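4. Mounting the cabinets and first switch-on

This section is for the Skonamell outdoor display with the Skemix control box. Please read it to the end before you lift any cabinet. If your display was delivered by Darwish with the steel frame already assembled, you can start from step 4.

Before you begin

The wall or frame must be flat. Put a long level across the whole width and again from corner to corner. A gap of 2 mm between frame and level is accepted. If the gap is bigger, correct it with the thin metal plates from the bag marked F, and measure again.

Each cabinet weighs 26 kg. It must be lifted by two persons, with gloves. Do not hold it by the front side, the LEDs at the corners break very easily and this damage is not covered by the guarantee.

Mounting

1. Switch off the power line for the display and lock the switch. Leave a note on it so that other people on the site do not switch it on.

2. Screw the lower rail to the frame. Tighten only by hand at this time.

3. Check the rail with the level, then tighten all screws with the key.

4. Hang the first cabinet in the lower left corner, seen from the front. The arrow on the back must point up.

5. Hang the next cabinet to the right of it and close the two side locks. You should hear a click from both of them. If you hear only one, open the locks and start this step again.

6. Continue until the lower row is complete. Do not begin the second row before the first one is straight.

7. When all rows are hanging, look along the surface from the side. A cabinet which stands forward can be pushed back after you loosen its locks a half turn.

Caution: do not work on the display in rain or strong wind. The back doors have a rubber seal, but it protects only when the door is closed.

Connecting the cables

8. Connect the power cables from cabinet to cabinet, beginning at the bottom. Not more than the number of cabinets printed on the power label may be on one line.

9. Connect the data cables in the same order as your drawing. The socket marked IN is always on the side from where the signal comes.

10. Put the last data cable into port 1 of the Skemix box.

Note: leave a small hanging loop in every cable which goes into a cabinet from above. Water then drops from the loop and does not run into the plug.

First switch-on

11. Close all back doors. Switch on the power and wait until the green lamp of the Skemix box stops blinking.

12. In the menu choose Test, then White. Set the brightness to the lowest step. At full white one complete line takes up to 1,690 W, so use the higher steps only after the cables are checked.

13. Choose Red, Green and Blue one after another. Write down the cabinet number if a part stays dark.

14. Choose Pictures. Use your own files from a USB stick for this test. Normal daily photographs are better than advertising graphics, as they have grey parts and soft edges where a wrong colour is seen quickly.

Photographs with grey, white and blue parts:

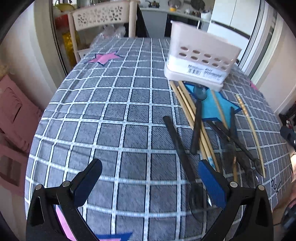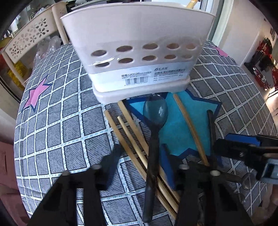
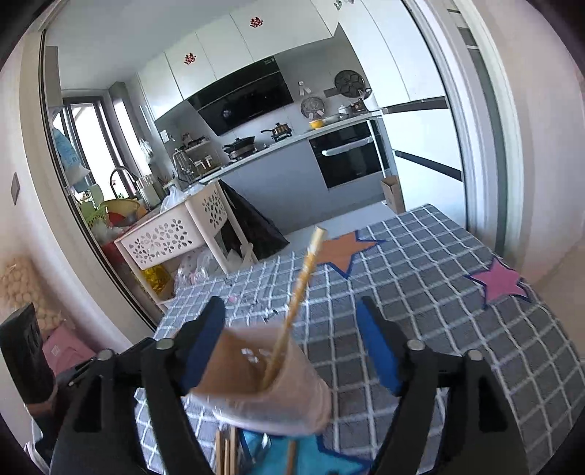
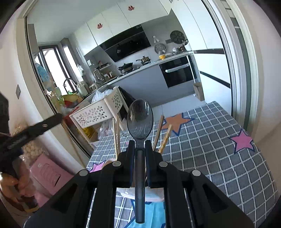
15. Let the pictures change for one hour. If there is a jump in the brightness between two cabinets, open Settings, Cabinet, Correction, and load the file from the delivery stick again.

16. Save the settings with the name of your site. The box keeps them also without power.

If something does not work

One cabinet is dark: check its power plug first, then the plug of the cabinet before it.

A whole row shows the wrong part of the picture: two data cables are exchanged. Compare with the drawing.

The box shows code 257: the temperature sensor is not found. Open the back door of the first cabinet and press the small white plug fully into its socket.

For all other codes see section 7, or write to Fudesico service with the serial number of the box. We answer on working days, and on Tuesday until 18:00.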